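Osemley Developer Forum
Category: Simulation and Planning
Thread: Request for review, grasp approach failures with the block calendar asset

Laiba Sethi
Posted in February

The Ultau integration group requests comment on a recurring planning failure. Our evaluation set contains 100 episodes of a single tabletop task using the two-cube calendar object. In 12 of them the planner returned a valid trajectory, the controller reported completion, and the grasp check failed. All runs used release 2 of the Emov planner with default tolerances.

A side view is attached for reference.
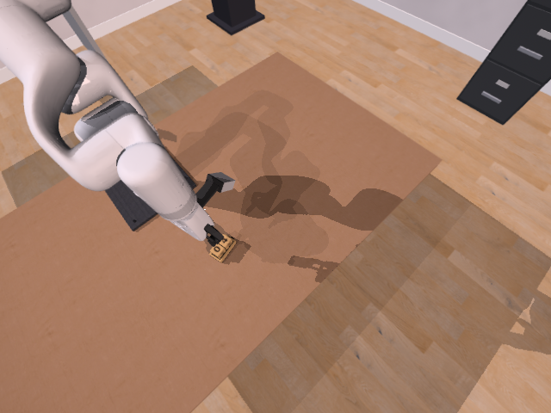
Figure 1. Arm and target object, side camera, simulated.

The object pose is supplied by the perception module and is not read from the simulator state. Ground truth is logged separately. The wrist camera uses the fisheye model, and its view at close range is as follows.

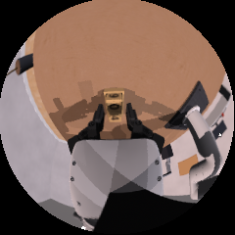
Figueiredo_Tools
The fisheye model should be examined before the planner. Our department recorded similar failures when the distortion coefficients were loaded from the configuration file but the pose estimator continued to assume a pinhole lens. The error is small at the center and grows toward the rim. Please confirm which projection function the estimator calls.

Laiba Sethi
The estimator calls the fisheye projection. This was verified by unit test before the runs began. The mean reprojection error does not differ between the failed episodes and the others.

mk_planning
I respectfully disagree with the previous suggestion. A calibration fault would be expected to affect far more than 12 episodes. The collision margin is the more probable cause. With default tolerances, Emov inflates every mesh, and a low object leaves very little room between the inflated fingers and the tabletop. The planner may then be shifting the goal upward without issuing a warning. A view from the room camera with the gripper open would be useful.

Laiba Sethi
The requested view is attached. 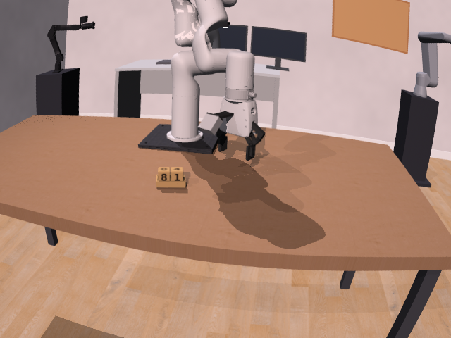 osk_controls
The margin theory can be tested without new runs. Replay the logged goals with inflation set to zero and compare the final height of the tool frame. If the heights agree, the margin may be excluded and attention should return to the estimator.

Figueiredo_Tools
I support the replay, although I maintain that a mean error conceals outliers. The per-frame values should be published.

Laiba Sethi
The replay is complete, and the per-frame values have been added to the project folder. A second room camera view is included for those who wish to check the object model. 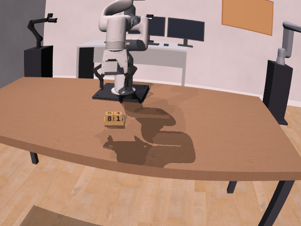
Goal heights differed in nine of the 12 failed episodes, which supports the margin explanation. The remaining three show a yaw error in the estimated pose. The cubes sit side by side and touching, with an 8 and a 1 on their front faces, and our template treats the pair as one rigid body. A fit that locks onto one cube would place the grasp center off to one side. We propose to file the two faults separately.

mk_planning
Agreed on separate reports. Please attach the seed list to the first. I would not close the second until the template has been tested with each cube alone.

Figueiredo_Tools
The yaw cases should be assigned to perception, and I ask that the lens question remain open in that report. Frame 147 of the published values is well above the mean.

Laiba Sethi
Noted. Frame 147 will be cited in the second report, and the seed list will be attached to the first.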